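Stop buying writing software for the whole campus at once

I teach composition at a mid-sized college, and every couple of years we get a cheerful message telling us that everybody on campus now has an account on some new writing platform. The latest was called Akdale. We all got it - students, faculty, the people in the parking office - and we were told there would be custom templates, a nice dashboard and a single sign-on that would make our lives easier.

I like software. I really do! I draft in three different programs depending on my mood, and I'm the one people come to when their footnotes go haywire. So please don't read this as a grumpy teacher wishing for typewriters. My complaint is with the way we buy these things, all in one gulp, for people who were never asked what they write or how.

Akdale was picked in December, right when we were buried in grading. There was a feedback survey (I filled it out) and it closed after a week. The college licensed 1151 seats. By spring, the library told us, 812 of those had never been opened. I asked my own students and got a lot of shrugging. Most of them already had a way of writing papers that worked fine, and a new login wasn't going to win them over.

The people who did need something new got the wrong thing. My friend Hanan Zoubi teaches in the nutrition program, and her students write lab reports full of tables and photos. Akdale's templates were built for essays and theses. Drop four photos in a row into a report and it pushed every caption to the last page, so her students ended up pasting them in with no captions at all.
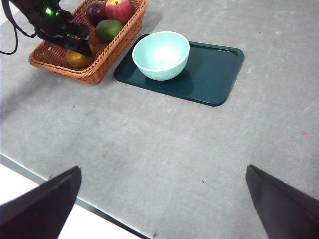
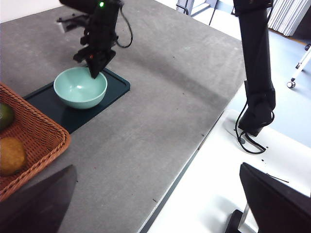
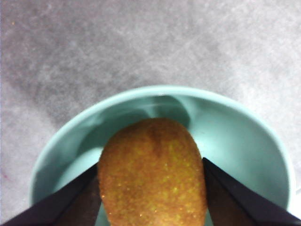
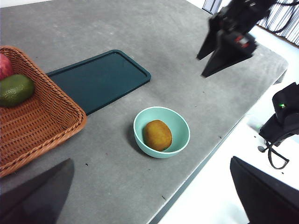 What a small pilot would have caught

Hanan could have spotted the caption problem in an afternoon if anyone had handed her the thing first. Give it to one class in nutrition, one in history and one in math, let them wreck it for a semester, and then sit down and talk. You'd learn more from 45 annoyed students than from any sales demo I've ever sat through, and I've sat through plenty (the cookies are usually good).

I know the argument on the other side because Zuzana Krajčí, who runs our academic computing office, made it to me over a very long lunch. A campus license costs less per person. You get one help desk, one set of instructions and one contract to renew. If every department picks its own tool, her staff has to support all of them, and students who change majors have to start over. Those are fair points, and I came away from that lunch a lot more sympathetic than I went in.

But cheap per seat is only cheap if people sit in the seats! And the single help desk doesn't do much for me when the answer to every question is that the template can't do that. I'd take a smaller license with room to grow, say 100 seats, and let departments ask for more once they know they want it.

Then there's the matter of getting out again. Before Akdale we had Briltgate, and when that contract ended we had one summer to pull our files off it. I lost the comments on two years of student drafts - the drafts exported okay, the comments didn't. I used those comments when I wrote recommendation letters, and I'm still a little sore about it. So whatever we sign next, I want to see the export button before I see the dashboard. I want to press it myself, on a messy file with comments and pictures in it, and open what comes out in something else.

The Akdale contract is up for renewal soon, and I hear that a company called Vlachopoulos is already on campus giving demos. I'm going to the next one, and I'm bringing one of Hanan's lab reports on a thumb drive.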